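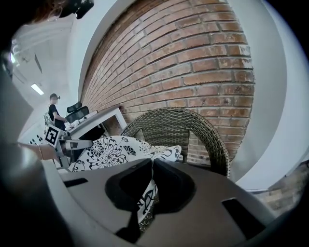

Figure 3. View from the wide-angle camera on the hand-held gripper during collection at the Kendonwood site. The patterned cushion lies on the wicker armchair; a square fiducial marker is visible at the left.

4.2 Collection of hand-held demonstrations

All demonstrations were recorded with the Flirneck gripper, a passive tool held by the operator and fitted with a single wide-angle camera. The camera is fixed to the body of the tool, so the housing occupies the same part of every image, and the policy can use it as a constant reference (Figure 3). The lens bends straight edges strongly away from the optical axis. Mortar lines in the brick wall behind the chair appear as arcs, and the desk top at the left seems to tilt. We did not rectify the images before training. In early trials rectification removed the outer part of the view, where objects that the operator is about to approach often first come into sight.

The collection ran through July in furnished rooms at Kendonwood. Operators worked in the same room at the same time, and no attempt was made to keep other people out of view. In Figure 3 a second person, wearing a headband-style device, stands facing right with both arms extended towards a desk. Scenes with a bare background were left out of the plan on purpose: a policy trained on them in our earlier work failed when a person walked behind the target object.

The task set covers soft household items placed on or near seating. For the cushion task the operator starts with the tool away from the chair, approaches, closes on the fabric, lifts, and places the cushion on a second surface named in the instruction. Cushions are awkward for two reasons. The grasp point is poorly defined, and the shape of the item changes once it is held. A bold print, such as the black floral pattern on white used here, gives the visual encoder plenty of local texture, but it also repeats, and feature matches between neighbouring frames can slip from one motif to a similar one. We therefore did not rely on object features for tracking the pose of the tool.

Tool pose was estimated by visual-inertial tracking and tied to the room frame by printed square markers. Each marker was surveyed once at the start of a session and again at the end. If the two surveys disagreed by more than 8 mm, the whole session was set aside. Between sightings the estimate drifts, chiefly when the tool is close to a plain white wall. Brick and woven surfaces gave far more stable tracks — the regular courses of brick caused fewer false matches than we had feared, perhaps owing to the variation in tone from one brick to the next.

Operators were given a written instruction and no script for the motion itself. Each was asked to move at a natural speed and to carry on after a failed grasp instead of stopping the recording. Recoveries of this kind were kept and labelled. They make up 243 of the 1511 demonstrations in the final set. Recordings were removed only where tracking was lost for longer than 2 s or where the instruction had plainly been misread. Two annotators, working separately, marked the start of approach, first contact, release and end of motion. Disagreements on first contact were common for soft items, as the fabric begins to give before the fingers appear to close, and were settled by taking the earlier label.

Segmented recordings were passed to the Workus pipeline, which aligns image and pose streams and writes both at a fixed rate. A mask over the gripper housing was tested as an additional input. It brought no gain on the cushion task and a small loss on tasks with dark objects, so the policy named Bogdan in Section 5 was trained on unmasked images.

Two limits of the procedure should be noted. First, the operator's own hand can enter the image at the side, as at the left of Figure 3, and it will be absent when the tool is mounted on an arm. We measure the effect of this in Section 5.3 by painting out the hand in a held-out subset. Second, the operator can reach around furniture in ways that a fixed-base arm cannot. Trajectories were checked against the joint limits of the target arm after collection, and those out of reach were used only to train the visual encoder.

S. Anghel designed the marker survey and the session checks; S. Hashmi led the annotation. The set described in this section is the version frozen on August 18, 2019, and later additions are not used in any of the results reported below.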